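Home | Field notes | Visits | Tools | About

An open day at Pusine, Lemstead

July 2023

I'd been looking forward to this one since March, when the invitations went out and I answered mine in under a minute. Pusine writes the software that sits between a robot's cameras and its arms, and once a year they let outsiders wander through and ask rude questions. There were 16 of us, mostly people who write code for a living, plus a couple of teachers who asked better questions than the rest of us put together.

We started with the planner, which they call Maurya. It takes a plain job ("clear the floor", "shut the cupboard") and breaks it into short moves, and what I loved is that you can watch it change its mind! A big screen showed the list of candidate moves, each with a score beside it, and the scores shuffled every time a new camera view came in. When two moves sat close together the planner used to flip back and forth between them, so the arm would dither in mid-air. The fix was a small penalty for switching. It's 12 lines of code, and they were happy to put it up on the projector and let us pick at it.

Then on to perception, my favourite part of the afternoon. Clear plastic is a pain. Depth cameras tend to look straight through it or get a shiny nonsense reading back, and on a streaky carpet the colour view doesn't help a lot either, as a bright strip of wrapping and a bright streak of carpet can be nearly the same grey. Open cabinet doors are the other headache, because the map made a minute ago may say there's free space where a door now hangs.
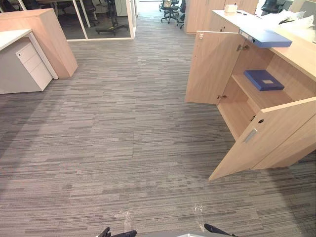
Henrique Amaral reckoned the plastic was the easier half of it: you can always take a second look from a lower angle and compare the two, he said, but a door that has moved means throwing out part of your map, and most planners hate being told to forget. I've been chewing on that ever since. Pusine's answer is to give every patch of the map an age, and to let hinged things go stale faster than walls. Simple, and I'm a bit jealous I didn't think of it.

Last stop was Brutuvine, their replay tool. You load a run, drag a slider, and see the camera view, the map and the planner's scores all lined up in time. We got to try it ourselves on a set of 94 saved runs. I spent far too long on number 34, trying to find the moment a grasp score collapsed (it was a timestamp bug, of course it was), and had to be fetched for tea.

The map-ageing code should be easy enough to try on my own little rig at home, so that's my next few evenings gone.

7 comments | 23 shares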